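Thursday, thread bench

Second go at the Morka thread against the old Okden stock. The rep's sheet says the new wax coating "locks the knot" and that we'd see a difference straight away. I've heard that about four coatings now and I still double-knot every satchel that leaves the shop.

Set-up same as last time: offcuts from the Malimton hide, two holes punched, a loop through both, reef knot, hang the weight bucket, wait 60 minutes, look for slip. I did 14 loops of each. Room was cool in the morning and stuffy after lunch, so already I don't trust the afternoon lot as much. 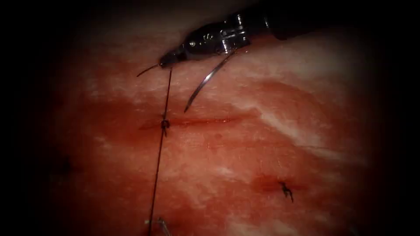

First problem is the leather, before we even get to thread. The offcuts come from different parts of the hide and the loose fibre near the belly stretches, so a hole that opens up looks like a knot that slipped. I tried sorting pieces by eye under the lamp and gave up. Shine hides a lot. Take the mottled red tissue with the broad pale streak at the upper right – you can see fine lines in the streak, but the light also comes off the surface in glossy patches, and at a quick look pale fibre and plain glare are easy to mix up. Same with oiled hide. Next time I'm cutting everything from the back, with the oil left off.

Results, for what they're worth. Morka: 5 slipped. Okden: also 5. A couple of the Morka ones went early, which I'd hold against it, except both were on belly pieces.

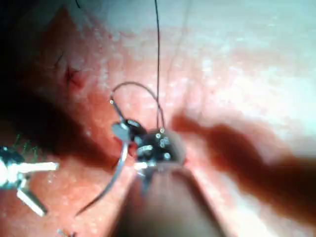
Weidong Dai read the numbers over lunch and said the bucket test is no use anyway, that a strap never sees a steady pull, it sees a thousand small tugs, and a coating could be rubbish in one and fine in the other. Fair. He also thinks I tie the Okden tighter because I'm used to it. Less keen on that one, but I can't rule it out.

So tension needs sorting. I'd been calling a loop snug when it looked straight, and that's a poor measure.

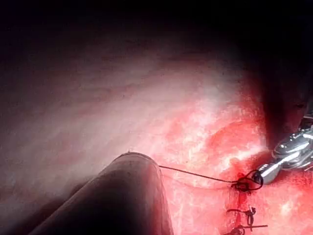
Straight is not the same as tight, and I should stop writing it down as if it were. With dark thread on a lighter ground you can at least judge the line. The thread running across the reddish tissue to its knot is nearly straight but has a slight sag in it, and I'd have put that down as "snug" without a second thought. No more of that. I'll borrow the little spring scale from Wan and pull each one to the same mark before the second half of the knot goes on.

Cost is the other thing. The Morka spool is 70 dollars and I can't find a length printed anywhere on it.
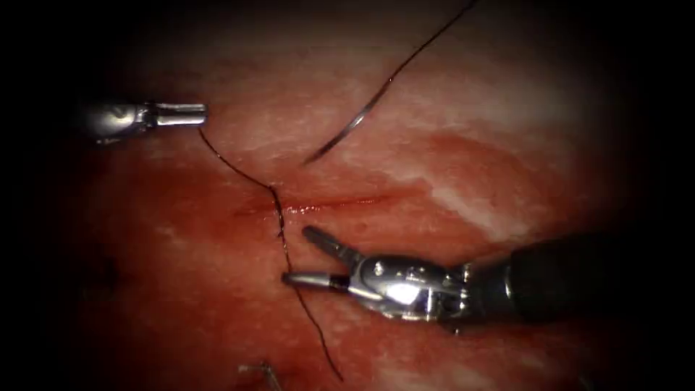

I emailed to ask and got the brochure back again, with the same graph, no units up the side. If they've got the real figures I'd like to see them. Until then the Okden stays on the bench and the Morka goes on the shelf over the sink.

To do: back-cut offcuts, spring scale, some kind of tugging rig (Weidong says an old sewing machine motor, I'm not convinced). Mix up the order of the threads so I don't know which I'm tying. Sweep under the press.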